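**Flotis** was a regional airline based at Motenen that flew turboprop aircraft on short routes between the mainland and the outer islands. At its largest it served 14 airports, many of them with a single runway and a terminal no bigger than a village store. It is still remembered with great affection by people who follow small airlines, and its timetable remains one of the most studied examples of a multi-stop island network.

## History

Flotis grew out of an air taxi business that carried mail, spare parts and the odd passenger out of Motenen. Its first scheduled route ran to Pruton, a fishing port where the ferry took most of a day and stopped completely in rough weather. The flight took 35 minutes. Seats sold so quickly in the opening season that a second daily round trip was added in May, and a third followed the next year.

The airline then did something wonderfully bold for its size. It stopped treating each island as a separate destination and strung them together into loops. One aircraft would leave Motenen in the morning, touch down at four or five islands, and be home by early afternoon, ready to fly the same loop in the other direction. A doctor could hold a morning clinic on one island and an afternoon clinic on the next, and high school teams could play away games without staying overnight.

## Network and operations

The two main loops were known as the North Round and the South Round. The longest leg of either was the 200-mile crossing from Pruton to Mets, flown over open water with no airport in between. Mets was also the most difficult field on the network: its runway sat on a shelf between a hillside and the sea, and only captains with special training were allowed to land there.

Stops were short. On most islands one engine was kept running while passengers got off on the other side, and the aircraft was often rolling again within ten minutes. Bags were loaded in reverse order of the stops, so that those for the next island were always closest to the door. Ground staff did nearly everything – check-in, baggage, weather reports and, in winter, clearing the apron with shovels.

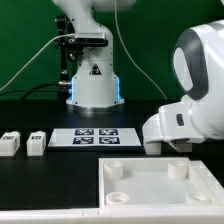
According to one former passenger, the stops were the best part of the trip, and she would book the long way around to Mets even when a direct flight had seats left. Enthusiasts made a hobby of riding an entire loop in one day, and Flotis happily encouraged them with a round-trip ticket that let the holder stay on board at every stop.

## Fleet

Flotis began with nine-seat piston aircraft and moved up to 19-seat turboprops once the loops were established. The larger airplanes had a movable rear wall, so the cabin could be shortened to make room for freight. In the lobster season some flights left Mets with six passengers and every other pound of payload given over to the catch! The aircraft were painted cream with a dark green tail, a color scheme that still turns up on models and airport murals.

## Fares

Island residents paid a flat fare for any journey within one loop, however many stops it involved. Visitors paid by distance. The system was simple enough to be printed on the back of the boarding card, and it meant that people on the farthest islands paid no more to reach Motenen than their neighbors did.

## Closure and legacy

Rising maintenance costs and a longer runway at Pruton, which allowed bigger airlines to fly there directly, drew traffic away from the loops. The South Round was dropped first. The North Round kept going for two more summers with a reduced schedule.

*Last updated August 2, 2024*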